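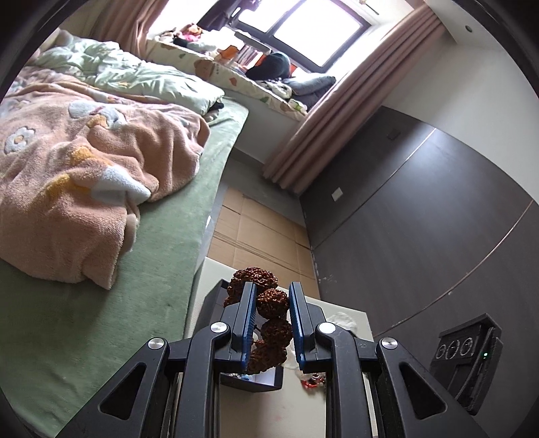 Reddish-brown beads on a string.

Proletti Bead Restringing: Frequently Asked Questions

Please read through this page before you send us anything. It covers most of what we get asked by phone and email. If your question isn't here, use the contact form and include a picture of the piece.

GENERAL

What do you do?

We restring necklaces, bracelets, prayer beads and long loose strands. We also replace clasps, retie knots, change the length of a piece and make new tassels. Last year we restrung 1,149 pieces, most of them necklaces.

Do you sell beads?

Only as replacements for a piece we are working on. We don't have a retail counter for beads and we can't fill orders from pattern sheets.

Where are you?

The workshop is in Erkemdale, on the upper floor of the old Zupan button works. Use the side entrance next to the loading dock. The front door belongs to the framing shop, and they can't take parcels for us.

Do I need an appointment?

You don't need one to drop off or pick up. If you want to sit down and talk through a redesign, book a time first. Those talks take a while and we have only one table for them.

PRICES

How much does it cost?

A plain restringing without knots starts at $17. Knotted work is charged by the inch, and the rate depends on the size of the beads: small beads mean more knots. Clasps, spacers and tassels are extra. We send you a written quote after we have seen the piece, and we don't start until you say yes to it.

Is there a charge for the quote?

No. If you turn the quote down, you pay only for return shipping. If you came in person, you pay nothing.

Do you charge extra for long strands?

Yes, once a piece has more than 200 beads. Please don't worry about counting them at home. We do that when the piece arrives and write the number on your receipt, and the same number goes on the slip when we return it.

When do I pay?

On pickup, or before we ship. We take cards and checks. Redesigns need a deposit, which comes off the final bill.

SENDING A PIECE IN

How should I pack it?

Put the strand in a small zip bag and press the air out. If it has already broken, put every bead you have in the same bag, along with the old clasp and any bits of thread. Wrap the bag in something soft and use a box. Padded envelopes get caught in sorting machines and sometimes arrive torn open with nothing inside.

If the order of the beads matters, lay them out first and tape them down along a strip of painter's tape, sticky side up, with a second strip over the top. Write "clasp end" at the end where the clasp goes. Don't use packing tape or duct tape. The glue stays on the beads and we have to charge for cleaning it off.

Can I send more than one piece in the same box?

Yes. Use a separate bag for each and put a note in each bag saying what you want done. We quote every piece on its own, so you can go ahead with one and leave another.

Is my piece insured?

It is covered while it is in the workshop. It is not covered by us while it is on its way here, so buy insurance from the carrier if the piece is worth a lot to you. We insure the return trip for the value you write on the form.

Which form?

The intake form, linked at the bottom of the page. Print it and put it in the box. If you can't print it, write your name, return address, phone number, what you want done and a value on a sheet of paper. That works just as well.

THREAD AND KNOTS

What thread do you use?

Silk for pearls, unless you ask for something else. Nylon cord for most stone, glass, seed and wooden beads. Coated wire for heavy pieces and for beads with sharp holes, such as some metal and crystal ones. For prayer beads we normally use Prorka cord, a braided nylon that comes in more colors than the plain kind and holds a knot well.

Can you match the color of the old thread?

We can usually get close. Old silk fades and picks up skin oil, so the thread you are used to may be a good deal darker than it was to start with. Tell us whether you want it to look like it does now or like it did when it was new. If you don't say, we go by the inside of the holes, where the color has been kept from the light.

Should I have knots between the beads?

Knots stop the beads from rubbing against each other, and if the thread breaks you lose one bead at most. They also make the strand hang more softly. For pearls and soft stones we recommend them. For beads with large holes the knot may slip inside, and then we have to use thicker cord or leave the knots out. Seeds and carved wood can go either way. Many people like them close together with no gaps.

Will knots change the length?

Yes, the strand gets longer. On a medium necklace the difference is enough to notice. If you need the finished length to stay the same, say so on the form, and we will ask you which beads to take out. You get those back in a bag.

Do you use elastic?

For bracelets, if you ask. Elastic wears out sooner than anything else we use and we don't guarantee it. We won't put heavy stone beads on it.

CARE

How often should a strand be restrung?

It depends on how much you wear it. A necklace worn every day may need new thread every year or two. One that comes out a few times a year can go much longer. Signs to look for: gaps between beads that used to sit tight, thread that looks fuzzy near the clasp, a strand that has stretched, or dark, stiff knots.

How do I clean my beads?

Wipe them with a soft, barely damp cloth and lay the strand flat until it is fully dry. Don't soak it. Water gets into the holes and stays in the thread. Don't use jewelry dip, vinegar, baking soda or an ultrasonic cleaner on pearls, coral, amber, seeds, wood or anything dyed.

What about beads with a rough or grooved surface?

Use a soft, dry brush. A new baby toothbrush is fine, and so is a makeup brush. Work along the grooves and tap the dust out over a towel. If there is old wax or oil packed in, leave it alone and mention it on the form. Digging at it with a pin leaves scratches that we can't remove.

Should I oil wooden or seed beads?

Some people do and some don't. If you want to, use a very small amount, rub it in with your fingers, and wipe off what is left. Too much goes sticky and collects lint. Never oil a strand on silk. We also ask that you don't oil a piece right before sending it in, as fresh oil gets on the new cord.

How should I store them?

Flat, in a pouch or a lined drawer. Hanging a strand on a hook or a bedpost stretches the thread, and a heavy one will show it within months. Keep pearls out of sealed plastic for long storage. A zip bag is fine for the mail.

Can I wear them in the shower or to bed?

Please don't do either. Soap weakens silk, and sleeping in a necklace pulls on the thread right at the clasp, where most of them break.

REPAIRS AND REPLACEMENT BEADS

I lost some beads. Can you match them?

Often, but not always. Glass and common stones are easy. Old glass, older coral and hand-carved beads are hard, and we won't promise anything until we have the piece here. If we can't find a match, there are two other ways to go: make the strand shorter, or put the odd beads at the back of the neck.

One of my beads is cracked. Can you glue it?

We can glue a clean break in stone or glass. The line will show. We don't glue pearls. A wooden or seed bead with a crack that doesn't reach the hole can usually stay on the strand as it is.

The holes are too small or full of old thread. Is that a problem?

Old thread comes out. Small holes can be widened in most materials, at a charge per bead and with some risk of breakage. We ask you before we drill anything.

Can you tell me what my beads are made of or what they are worth?

We can tell you what we think they are. We don't do appraisals and we don't write letters for insurance. For that you need a jeweler with the right training and equipment.

TURNAROUND AND RETURNS

How long does it take?

Plain restringing takes a week or two from the time you accept the quote. Knotted work takes longer. February and the weeks before the winter holidays are our busiest times, and pieces that come in then can wait an extra couple of weeks. Rush work is possible in other months for a fee.

Do you guarantee the work?

If a knot slips or a thread we tied breaks within a year in normal wear, send it back and we redo it for free. Elastic is left out of this, as noted earlier. So is damage from pets, perfume and swimming pools.

What happens if I don't pick up my piece?

We call and email. After six months we start charging a small storage fee. We don't throw pieces away or sell them.

Can someone else collect for me?

Yes, if they bring the receipt. If you have lost the receipt, call first and give us the name of the person who is coming. The counter closes at 5 p.m., and we can't hand anything over after that.

Intake form (PDF) | Price list | Thread color chart | Contact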